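Sorting Behavior and Material Losses in Takeout Serviceware: A Study of Two Counters in Cliltport

Environmental Systems, Term Project Report

1. Background

Takeout counters hand out a large number of small items that stay in use for less than an hour. Cups, lids, sleeves, straws, stirrers, carriers and food trays are made from several different materials, and each material has its own route after disposal. In Cliltport the routes are set by the hauler, Polloleck, which accepts clean paper and board in one stream, rigid plastics in a second, and sends everything else to landfill. The town has no separate collection for food-soiled fiber.

Our project asked a narrow question: of the serviceware that could enter one of the two recovery streams under the Polloleck rules, how much does, and where is the rest lost? We did not look at the environmental cost of making the items, and we did not compare disposable ware with reusable ware. Both topics were covered by other groups in the course.

2. Materials and their routes

Molded pulp is the simplest case. It is formed from recycled fiber and water, pressed against a screen and dried, and normally carries no coating. A cup carrier made this way can go into the paper stream as long as it has not soaked up much liquid. Its fibers are short, so it adds little strength to the new pulp, but it breaks up quickly in the pulper and causes few problems there.

Paper cups are harder. The board itself is good quality, often better than what is found in the carrier, but the inside is lined with a thin plastic film. A standard pulper separates only part of the fiber from the film within its normal cycle. Polloleck treats lined cups as landfill. 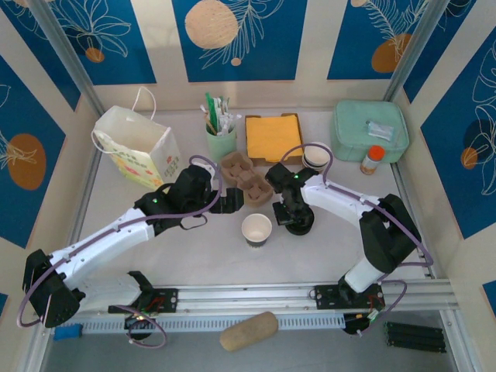 Board trays fall between the two. An uncoated tray is accepted when clean. Grease is the limiting factor, as it spreads into the fiber and cannot be washed out by the pulping water. Many counters add a sheet of waxed or greaseproof paper for this reason, and the sheet takes most of the oil. The tray underneath may then stay clean enough to recover, provided that the customer separates the two. If they are thrown away together, the whole set counts as contaminated.

Straws and stirrers are a special problem of size. Even where the material is acceptable, the items fall through the sorting screens and end up in the residue. The paper wrappers behave in the same way. For this study we therefore recorded them in their own class – "small format" – whatever they were made from.

Printed packages were sorted by feel and by tear test. A package that tore cleanly and showed fiber along the whole edge was recorded as paper. One that stretched before it tore, or that showed a film layer, was recorded as composite. 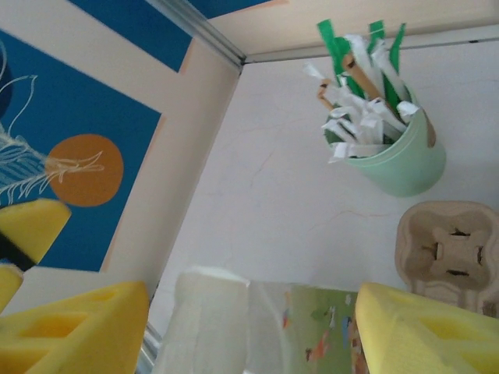 Printed package with a pale green background and small colorful illustrations.

3. Method

3.1 Sites

Two sites took part. The first was the Tsakiris counter on the harbor side of town, which sells hot drinks and baked goods. The second was the snack counter at the Clevcombe sports hall, where most sales are fried food and cold drinks. Each site had a landfill bin, a paper bin and a plastics bin placed side by side before the study started, and we did not change the layout or the signs.

3.2 Collection

Bags were taken from all three bins over 3 weeks in February and March. In total 70 bags were collected. Each bag was labeled with the site, the bin and the time of removal, then opened on a covered bench within a day. Bags that had split in transport were left out and are not part of the total.

3.3 Classification

Every item of serviceware was removed and given a class (pulp carrier, lined cup, lid, board tray, liner paper, package, small format), a condition (clean, wet, greasy) and a note of the bin it came from. Food, napkins and items brought from elsewhere were set aside and only weighed. Two group members classified each bag separately, and the results were compared before the bag was closed. Most disagreements were about the condition of board trays, where a faint stain could be called clean or greasy. We settled on a rule that a stain visible on both faces meant greasy.

Small format items were counted one at a time. A straw and its torn wrapper were treated as separate items, which increases the count for this class but matches the way they behave at the sorting screens. 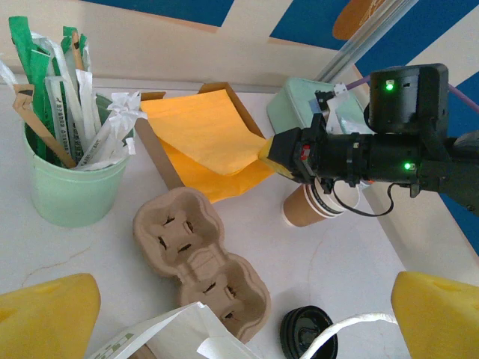

Wrapped straws and wooden stirrers in a mint-green plastic cup, with an open cardboard tray and orange-yellow waxed paper.

4. Results

The 70 bags contained 1,917 items of serviceware. Small format was the largest class by count at both sites and the smallest by mass. Lined cups were the largest class by mass at Tsakiris, and board trays were the largest at Clevcombe.

Pulp carriers showed the best result. Most were found in the paper bin and most of those were clean. The losses came mainly from carriers that had been used as a container for other waste, with cups pushed back into the hollows and the whole unit dropped into the landfill bin.

Board trays showed the widest gap between what was possible and what happened. At Clevcombe many trays in the landfill bin were clean under our rule, with the liner still folded inside. At Tsakiris trays were less common, and the proportion placed in the correct bin was higher. 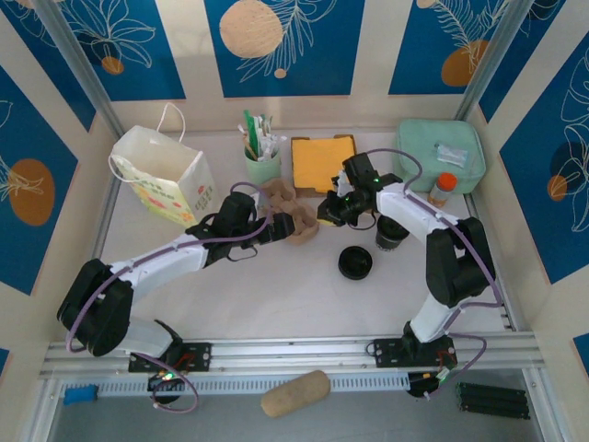

Lined cups were the most common wrong item in the paper bin at both sites. This is consistent with the signs, which show a generic cup outline over the word "paper" and do not mention the lining. Lids were sorted fairly well when they had been removed, but a lid left on its cup followed the cup in nearly every case.

No clear difference was found between morning and afternoon bags at Tsakiris. At Clevcombe the evening bags were more contaminated, but these were also the fullest, and we cannot separate the two effects with the data we have.

5. Discussion

The losses fall into two types. In the first, an item that could be recovered is attached to one that cannot, such as a tray with its liner or a carrier with its cups. In the second, the item is alone but goes to the wrong bin. The two types call for different measures. A better sign may reduce the second type and would have little effect on the first, where the customer would have to take the set apart while standing at the bin.

A shelf above the bins would give people a place to put a tray down and remove the liner. The Clevcombe counter has wall space for this. The Tsakiris bins stand under a window and would have to be moved.

The cup outline on the signs should be replaced. Until Polloleck changes its acceptance rules, the paper bin sign should show a carrier and a flat tray, and the cup should appear on the landfill sign.

6. Limitations

The study covered only winter weeks, when few cold drinks are sold at Tsakiris. The straw count would probably be higher in July. Bags were not collected on the same schedule at both sites, so the totals should not be read as a direct comparison of volume. The tear test cannot detect very thin coatings, and some packages recorded as paper may be composite. Moisture was judged by hand, and items that had been clean when discarded may have become wet inside the bag. Our figures for recoverable trays and carriers are for that reason likely to be low.

The classification sheets and the condition rule are included in Appendix A. Bag weights by site and bin are in Appendix B.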